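Why Does Food Have a Use-By Date?
Learning pages for ages 8 to 11
Ulano Children's Museum, Food and Farming Gallery

Almost everything people eat was once alive. An apple grew on a tree, bread began as grass seeds, and cheese started as milk from a cow or a goat. Once food has been picked, milked or baked, it begins to change. The colour may fade, the smell may grow stronger and soft patches may appear. This change is called spoiling.

What makes food spoil?

Most spoiling is the work of microbes. Microbes are living things so small that a microscope is needed to see them. Bacteria, yeasts and moulds are all microbes. They float in the air, live in soil and rest on skin, benches and spoons.

Many microbes are harmless and a few are very helpful. Yogurt could not be made without them. Others can make a person ill. When microbes land on food they feed on it and multiply. One cell divides and becomes 2, and those divide again. In a warm place this can happen many times in a single afternoon.

What do microbes need?

Like people, microbes need water and something to eat. Most of those that spoil food also like to be warm. Some need air, although others grow very well without it. Every method of keeping food safe takes away at least one of the things that microbes need, or adds something that they cannot tolerate.

Old ways of keeping food

Long before there were refrigerators, families dried fruit in the sun and hung fish in smoke. In our gallery, visitors can see the drying racks from Triltcombe, a village where plums were cut in half each April and left on wooden trays until they were chewy and dark. The village store held 368 trays. Drying removes water, and without water microbes cannot grow.

Salt and sugar also work by drawing water away. This is why jam keeps much longer than fresh berries do. Vinegar works in another way. It is an acid, and most microbes cannot grow in strongly acidic food.

Sauces and chutneys

Tomatoes are mostly water, and a ripe one left on a warm bench will soon turn soft. Cooking them with vinegar, sugar and salt makes a sauce that keeps far longer than the fruit. Chutneys can be preserved in much the same way, using fruit, vegetables, garlic or chillies. A shop can stand them on an ordinary shelf, as with these Kissan pouches, where a blue and red one is marked "Fresh Tomato" and the cream one beside it holds a chutney. The package is sealed to keep new microbes out. After it has been opened, the label should be checked again, as many sauces must then go into the refrigerator.
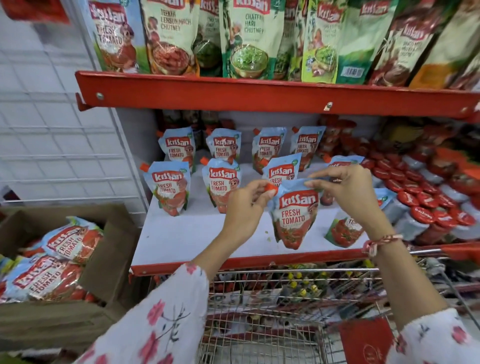 Reading the label

A "use-by" date is about safety. Food should not be eaten after this date, even if it looks and smells normal. A "best before" date is about quality. After it has passed, biscuits may be less crisp, but they are often still safe if they have been stored properly.

Words to know

Acid: a sour substance, such as vinegar or lemon juice.
Microbe: a living thing too small to see without a microscope.
Preserve: to treat food so that it keeps for longer.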